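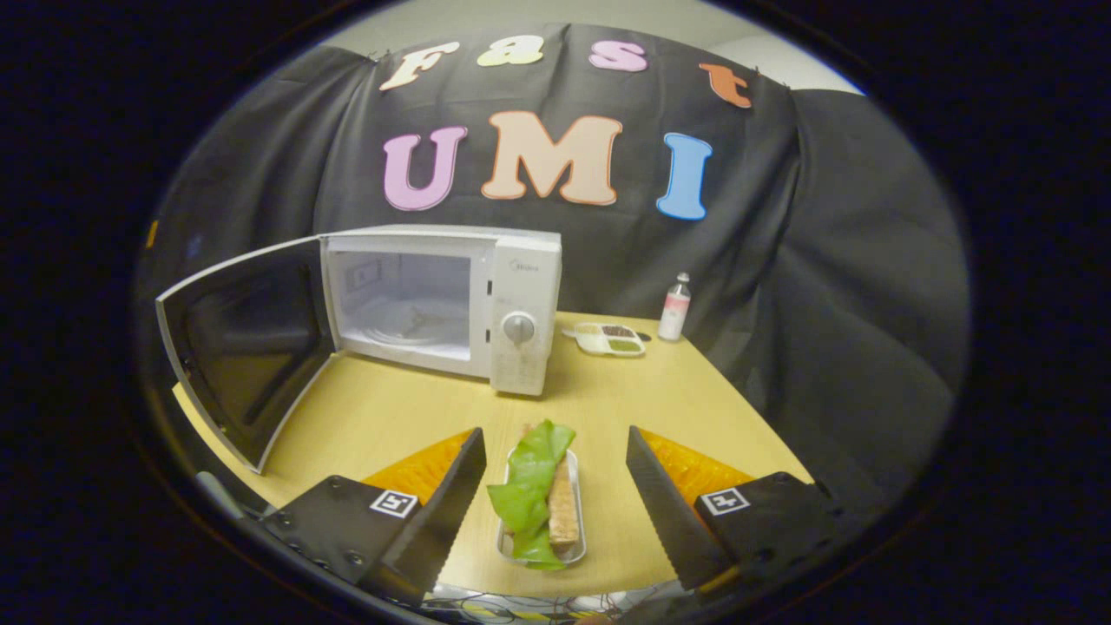 How long does takeaway keep in a plastic tray?
Posted by tanoli68, 5 November 2020

I bring home leftovers from the work canteen in Trandano, usually rice or pasta. It's a 20 minute drive. Can I put the tray straight in the fridge, and how many days have I got?

gumleaf_kitchen
Straight in is fine, don't leave it on the bench to cool for hours. I eat rice the next day and pasta within two. If it's a big serve, say 400 g, split it between two shallow containers so it cools faster. Reheat until steaming all the way through, and only once.

Zostier
I've kept mine for a week, never been crook.

marg_flalluvine
A week is too long for rice. Also check the tray before you microwave it. Some clear ones go soft, so I tip everything into a bowl. Freeze whatever you won't get to tomorrow.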